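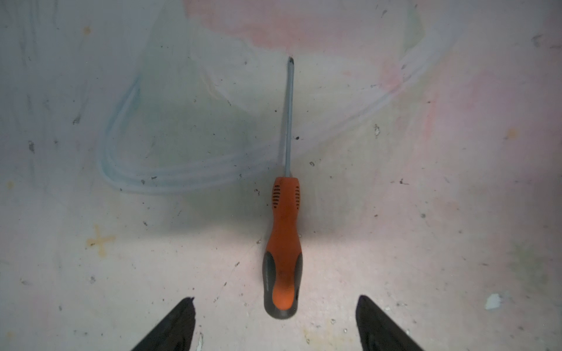 I want to write a small thread about tightening the screws in an apartment, a job I do every October and which my friends find very boring. I am not a professional, I only live with old furniture. Almost everything in this thread is done with one hand screwdriver. Mine has the orange handle with black rubber on the sides, and the narrow part below the collar is where my thumb and first finger go when I want to turn slowly. 1/10

## 2/10

First, why by hand. Two years ago I borrowed a power driver and finished the whole kitchen before lunch. I felt very proud. Then one hinge came off together with the piece of wood it was holding. In old wood a screw needs to be felt, and with a motor I feel nothing until it is too late. Maybe other people have better wrists and more experience. I have learned my limit.

## 3/10

I begin with the kitchen doors because they complain the most. Open the door, lift it a little from the bottom corner, and see if it moves up. If it moves, the hinge screws are loose. Start with the top hinge while the other hand holds the weight of the door.

When you feel the screw stop, give it a very small turn more and then leave it. The first year I always wanted to give one more. Please don't.

## 4/10

If the screw goes round and round and never stops, the hole is too big now. My mother's way: take a wooden toothpick, put a little wood glue on it, push it in the hole, break it level with the wood. Large holes take more toothpicks. Wait until the next day and put the same screw back.

I did this on the door under the sink and it is still holding. The door above the stove I had to do again, I think I was impatient with the glue.

## 5/10

Chairs. My dining chairs are from Binari, second hand, and they become loose faster than anything else in the home. I turn them upside down on a towel so the seat is not scratched.

Don't tighten one corner completely and then go to the next one. Bring all the corners close, put the chair on its feet, sit on it, move a little from side to side, then turn it over again and finish. If you finish the corners one by one the chair will rock forever, and you will blame the floor like I did.

## 6/10

The Drolard shelf in the hallway took me 47 minutes this time, and most of it was taking the books down and reading the backs of them. The screws are behind the uprights, so the shelf must come away from the wall. I put each small part in a cup. I used to put them on the carpet and say to myself that I will remember where they are.

## 7/10

For anything small I go to the table with the flowers on it. I like this table very much, with the faint roses and the green leaves down the side, but it is a bad friend for small screws. A little brass screw between printed leaves can stay hidden for a whole evening. An orange handle I always find. So now the screws stay on a plain saucer and only the screwdriver is allowed to lie directly on the roses.
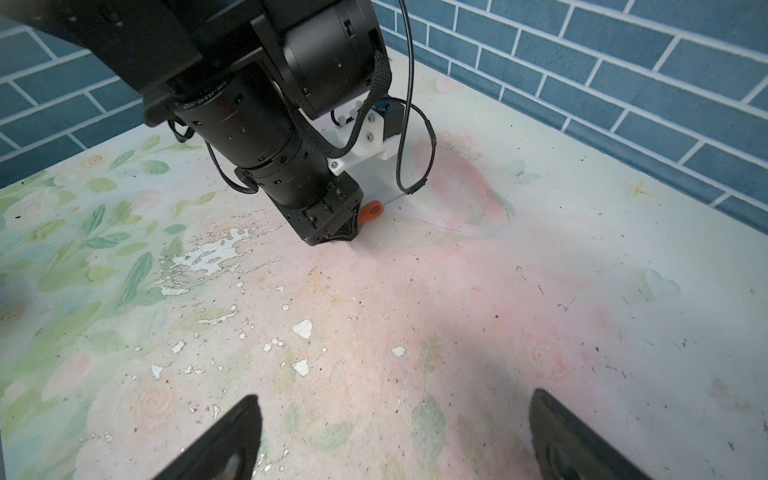

## 8/10

About the size of the tip, because Nok asked me under the last thread. It should fill the screw head from one side to the other and not stick out. If it is too small it slips and eats the metal, and after that no screwdriver will hold there.

When a head is already damaged, put a wide rubber band flat over it and press through the rubber while you turn. It works for me maybe half of the time. The other half I use pliers and bad words.

## 9/10

Some things I leave alone, and I think it is good to say it:

- Screws covered with paint on the window frames. The landlord knows about them and they are his.
- Anything near a socket or a lamp. I am not trained for that.
- The bed, until my sister visits – it needs one person to hold and one person to turn.
- The knob on the bathroom cabinet. It turns in its place, I have tried everything, now we live together in peace.

A small screwdriver does not need to be expensive. I paid 283 baht for my first one at Paisan, the hardware shop near my old school, and I used it until I left it on a bus in Lidcombe. I still think about that one. If you are choosing in a shop, close your hand around the handle and twist your wrist as if you are working. If an edge presses into your palm in the shop, it will press much more after the tenth hinge.

## 10/10

Some people asked how I keep track. I have a page in the kitchen notebook with the name of each room and next to it what was loose. This October it says: kitchen top left door, two chairs, hallway shelf, towel rail (again). The towel rail is on the page every year, so I believe the problem is inside the wall and not with the screws. If anyone knows about rails on hollow walls, please write to me, in simple words if possible.

When I am done I wipe the metal with a dry cloth and put the screwdriver back in the drawer beside the tape measure. Next I will write about the drawers that stick, I already have the candle wax ready.

– Nantana Phuthong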